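Setting Up a Compartment Box for Beads and Small Parts
Senga MacLeish
Updated 9/21/18

These instructions cover sorting loose beads into a divided plastic box with a latching lid. The same method works for jump rings, crimps, small screws and fishing tackle.

What you need

A divided box with a clear or tinted lid
A shallow tray or a dinner plate
A damp cloth and a dry one
Tweezers or a small scoop
Paper labels and a fine pen
A plain, light-coloured work surface

Step 1. Clean the box

Wash the box in warm water with a drop of dish soap. Do not use the dishwasher. Heat can warp the lid, and a warped lid leaves a gap over the dividers. Dry each compartment with the corner of a cloth, then leave the box open overnight. Steel findings will rust if they are put away in a damp compartment.

Step 2. Check the dividers

Some boxes have fixed dividers and some have sliding ones. If yours slide, push each one fully down into its slot. Close the lid and look across the top edges at eye level. A divider that sits low will let 2 mm seed beads travel between compartments when the box is tipped.

Step 3. Run a single-bead test

Do this before you fill anything. Put one bead in an inner compartment, close the lid and fasten every latch.

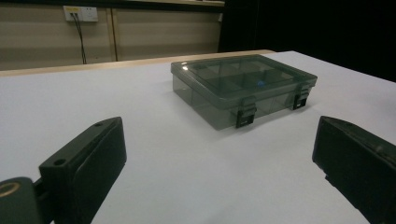
Bead colour matters more than bead size for this test. Clear, grey and smoke-coloured beads are hard to find again through tinted plastic, and a white bead is easily lost against a white table. A vivid blue one shows up through a smoky-grey lid without any need to open it. Note which compartment it is in. Hold the box level and turn it slowly onto each side, then upside down, then back. If the bead is in the same compartment at the end, repeat with the smallest bead you own. If it has moved, go back to Step 2.

Step 4. Sort by size, then by colour

Tip one packet at a time onto the tray. Sort by size first. Put the most-used sizes in the row nearest the latches and the least-used in the row nearest the hinge. Within a row, run the colours from light to dark.

Fill each compartment no more than two-thirds full. I keep 50 of the 8 mm rounds to a compartment and put the remainder in a zip bag. Leave at least one compartment free for odd beads found on the floor.

Step 5. Label

Write the size and supplier code on a paper label and stick it to the underside of the box, directly below its compartment. Labels on the lid block the view. Draw a small arrow pointing to the latch side so that the box can be read correctly when it is turned over.

Step 6. Close and store

Press the lid down along its full length before fastening the latches. Do not use a latch to pull down a lid that is sitting high. Store boxes flat, in stacks of no more than 5, out of direct sun. Check the latches every August and replace any box with a cracked one.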